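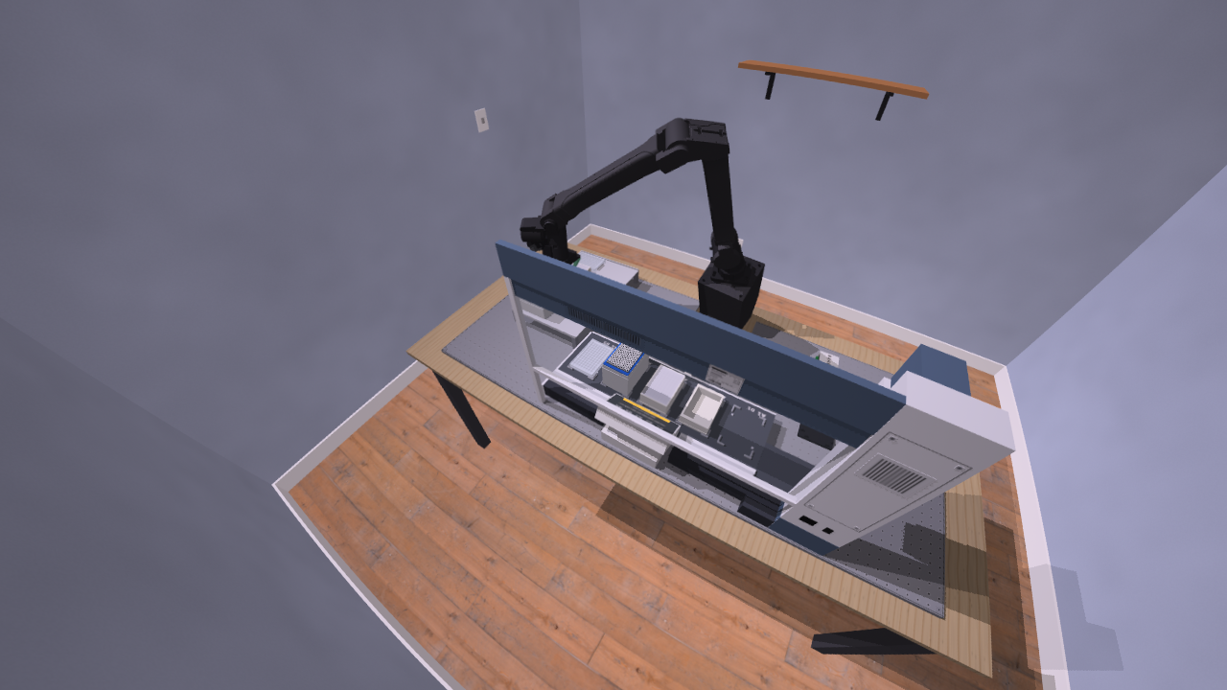 Wood is the most boring thing in any room, Busisiwe Le Roux wrote to us in June, and could we please explain why it has stripes on it anyway. She had been looking at her desk during spelling. We approve of looking at desks. We have no opinion on spelling.

Why Does Wood Have Stripes?

The stripes are called grain, and a tree made them by accident while it was busy with something else. It was getting fatter.

A tree gets taller only at the tips of its branches and its top. If you carve your initials into a trunk (please don't, the tree was there first) and come back when you are 40, they will be at the same height, looking a bit stretched. But the trunk grows outward the whole time. Just under the bark is a very thin layer that makes new wood on its inner side and new bark on its outer side. The rest of the wood stays where it is and holds everything up.

In places with a proper winter, this layer works in fits and starts. In spring it is in a terrific hurry. There are leaves to feed, so it makes wood with big, roomy tubes to carry water up from the roots. Spring wood often looks pale. Later in the summer it calms down and makes smaller, thicker tubes packed tightly together, and that wood often looks darker. Then it stops for the winter, like a person who has seen enough.

One pale band plus one dark band makes one ring, and one ring is usually one year. Cut straight across the trunk and you see circles. Some trees live more than 1,000 years, and you would want a sharp pencil and a packed lunch to count those.

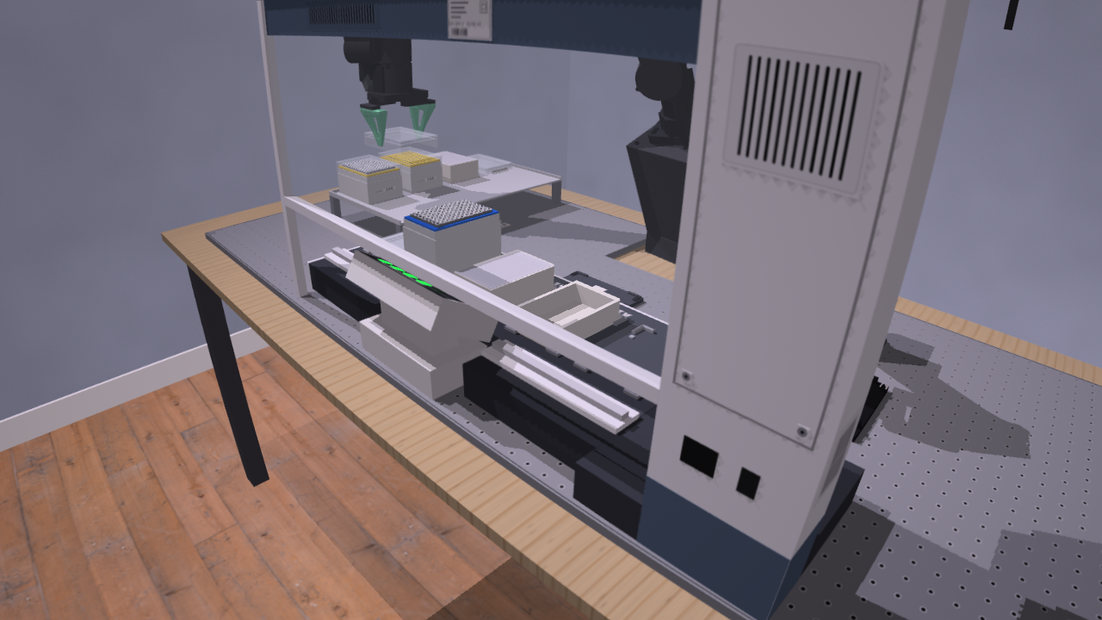
Stripes are what you get when you cut those rings a different way. Think of a rolled-up sleeping bag. Look at the end and there is a swirl; slice down its length (again, please don't) and there would be long lines. Boards are mostly cut along the trunk, so the rings turn into lines running from one end to the other. When the rings are thin and close together, the lines are too, and people call that fine grain, like the grain in the light tan table here. The floor under it is reddish-brown and has had a harder life: look for the scuffs and the paler worn patches. Grain comes from the tree. Scuffs come from everybody else.

Some boards have wavy shapes that look like hills on a map, or like a very tall hat. These come from cutting a slice off the side of the trunk, so that the saw skims along a curved ring. It goes in and out of the same ring, and you see an arch. A slice that heads straight for the middle of the trunk gives you neat, straight lines instead. Both can come from the same tree.

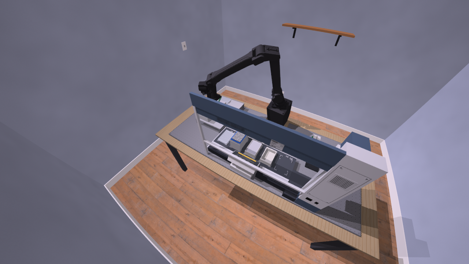

Then there are knots, the dark round spots that look like eyes when you are trying to fall asleep. A knot is the bottom of a branch. The branch started out small, and the trunk kept getting wider and swallowed the end of it. The grain has to bend around a knot, the way a stream bends around a rock. If the branch was already dead when it was swallowed, the knot can come loose, and sometimes it drops right out and leaves a hole.

Color is a separate business. Walnut is brown and maple is pale, and nobody had to paint them. The middle of a trunk is often darker than the outside because the tree stores leftover chemicals in there, much as your family stores things in the garage. But people also stain wood, so a red floor may have had some help from a can.

Try it yourself

Find a piece of wood at home and look at the side, then at the end. If the stripes on top meet the lines on the end at the corner, you probably have a solid piece. If the stripes stop dead at the edge, you may have a thin slice of wood glued onto something cheaper, or a photograph of wood printed on plastic. Look for 2 knots that are exactly alike. Trees never repeat themselves that neatly. Printers do it all day.

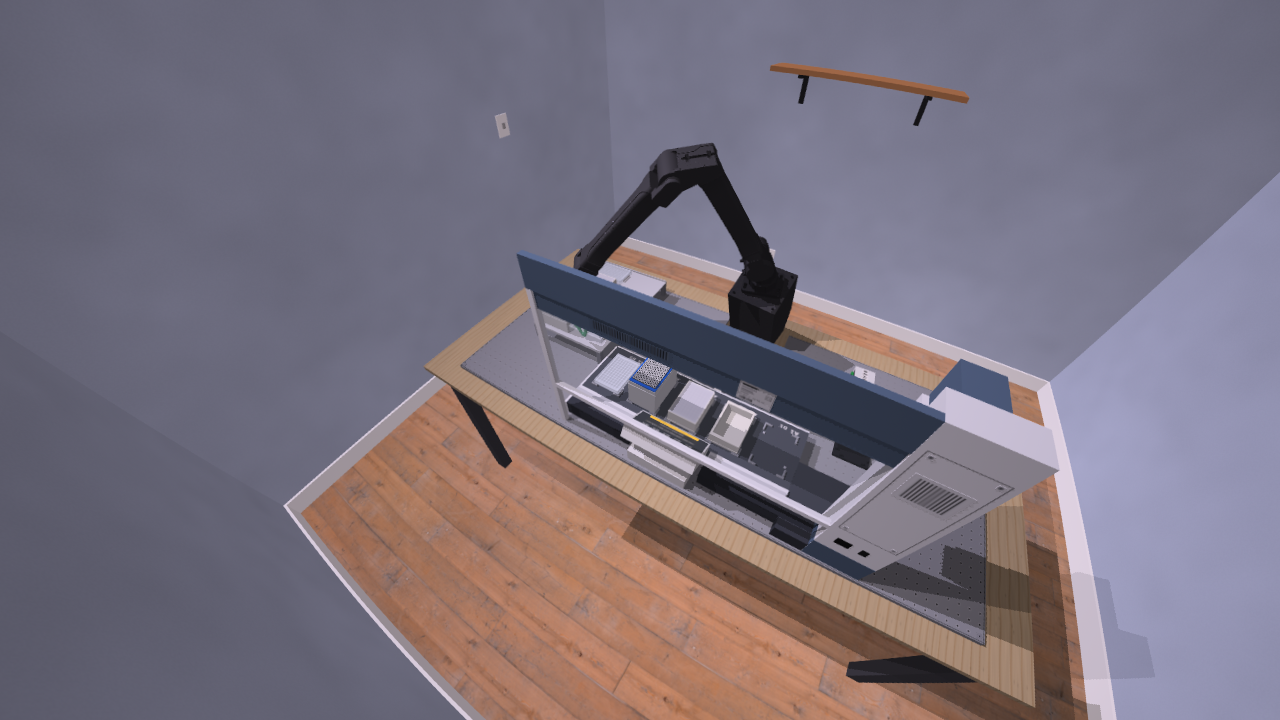 Anathi Mabuza

Words to know

Grain: the pattern of lines in a piece of wood, and the direction they run.
Ring: one season's growth, seen from the end of the trunk.
Knot: the bottom of a branch, swallowed by the trunk.
Veneer: a thin slice of nice wood stuck onto less nice wood.

Busisiwe, your desk is probably veneer. Check the edge after spelling.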